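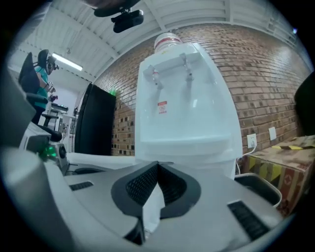
Workshop tips

Collecting examples with a hand-held gripper: small habits that save a day

I am writing this page for people who record examples with a hand-held gripper, in a workshop, a garage or a kitchen. The learning system copies what you show it. If you show it a messy job, it learns a messy job. Most of what I know I learned by throwing away good hours of recording, so please take what is useful for you.

Before you begin

Wipe the rubber of the gripper with a damp cloth and let it dry. Dust from cardboard is the worst. After one morning with boxes the rubber holds a smooth cup much less than before, and you begin to squeeze harder without knowing it. Then the second half of your examples is different from the first half.

Look at the small lights and turn the knobs only before the session. On our grippers the green light sits next to a black knob, and it is easy to touch the knob with the side of the hand. I ask everybody to look at the light when they pick up the gripper and again when they put it down.

Keep the vent openings free. People like to put a piece of tape with their name on the gripper, and the vents look like a good flat place for it. Put the name tape on the handle.

Choose the room as it is

When I started on the Flasitz task set I cleaned everything away. We had a white table, a white wall and one cup. The examples were beautiful and the system could do the job only on a white table. Now I record in normal rooms. A brick wall, a refrigerator, a water dispenser, a cardboard box on the floor with a bin in front of it: all this is good background, and you do not need to move it.

What you should move is anything a foot can catch. Look where the cables go. A dispenser cable that runs down from a wall outlet is no trouble if you stay in front, but with a cable across the floor you will think about your feet and your hand will become slow. The system learns the slow hand too.

Long fluorescent lights are fine. Only decide at the start if they are on or off, and write it on the sheet. If you want both, do one full set with each.

Water jobs

Filling a cup is a favorite first task, and it is harder than it looks. Some tips for it:

Use a light plastic cup first. Paper cups bend, and you will want to hold them in a special way that you can not repeat.

Decide which tap you will use and put it in the name of the task. "Get water" is not enough. "Fill cup, left tap" is enough. If one tap is for hot water, leave it out completely until the team has done many sessions.

Fill the cup to half. A full cup makes everybody walk like an old man.

Keep a towel on the floor and one dry glove in your pocket. After a spill, stop, dry everything, and begin the example again from the first position.

A water bottle that sits upside down on the dispenser gets empty faster than you think. Check it before the session and not in the middle. Changing it is a job for two hands and no gripper.

How to move

Move at the speed you use when somebody is sleeping in the next room. This is the best advice I ever got, and it came from Dorothy Staniforth, who taught me at Karppinen.

Begin each example with the gripper still. Count to 2 in your head, then go. At the end, open the gripper, move back the length of your forearm and be still again. The people who cut the recordings will love you for this.

Keep the thing you want to pick up in the view of the gripper before you reach for it. If you look with your own eyes around the side, you know something that the system does not know.

Do not correct too much. One small correction is good to have in the set. If you miss more than that, let it be a failed example, mark it F on the sheet, and start again.

When two people work in one room

Often one person uses the gripper and another wears a headset and holds a hand controller. The person in the headset may not see you. Say your name when you come near, and say "passing" when you walk behind. Chairs with armrests should be pushed fully under the bench before the headset goes on. I still have a mark on my leg from October.

Agree on who speaks. If both of you say "okay", nobody knows who has finished.

The sheet

We use paper. Bello Ekpo made a simple form for the Zurnside room and I have not found a better one. It has the task name, the person, the lights, the cup or other object, the number of good ones and the number of F. Fill it after every 7 examples, when you put the gripper down to rest your wrist. If you wait until lunch you will guess.

Our goal for one task was 300 good examples. For the whole Orkis shelf we finished with 1,898, and I would have been happy with fewer if the first weeks had been cleaner.

For the wrist

Change hands if your task allows it, and write down which hand. Do not hang the gripper from your fingers between examples. Put it on a folded towel, with the rubber not touching anything. Drink some water yourself too, from a different cup than the one in the task.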